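We use cookies to remember your settings. Accept all | Manage choices

Pandbridge Modular Planter – Installation Guide for Courtyards and Rooftops

4. Setting the planter base

Before you begin, read section 3 about the load of the roof. A full planter of the Jamdale size has a mass of 400 kg when the soil is soaked.

4.1 Sweep the paving and remove all loose gravel.
4.2 Mark the outline with chalk. Leave 90 mm between the planter and any wall, so the drainage can be inspected later.
4.3 Put one rubber pad under each corner and one at the centre.
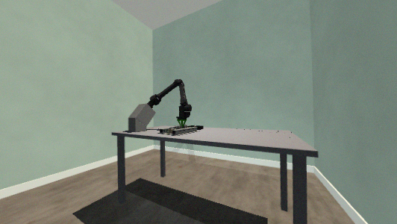 Issue 7 – page 6

4.4 Check the level in both directions. The base should fall slightly toward the outlet – never toward the building.
4.5 Connect the outlet hose by hand. Do not use a wrench, the collar is of soft plastic.

CAUTION: Do not drag the base over a waterproof membrane. Two persons must lift it.

5. Filling and planting

5.1 Lay the filter cloth with the grey side up and fold it over the rim.
5.2 Fill with the lightweight mix in layers. Press each layer gently with the flat hand.
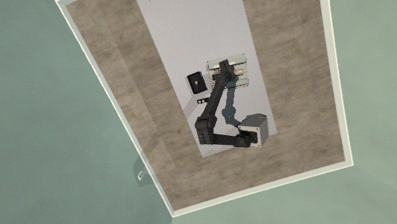 5.3 Stop when the mix is 6 cm below the rim. It will settle in the first season, and you can top it up in March.
5.4 Water slowly until the outlet begins to drip.

Note: For the Ilora trellis, fix the two posts before step 5.2. The posts can not be added afterwards without emptying the planter.
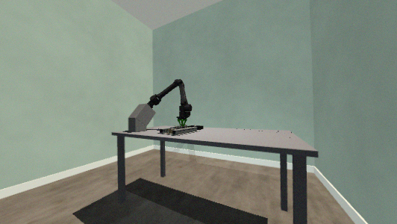

Table and arm, room with green walls

5.5 Place tall grasses at the back and low plants near the seat edge. Keep the colour tags until the Borbély planting plan is signed.

Text: Agustina Farías. Checked by Oddur Ravn.

3 shares | 0 comments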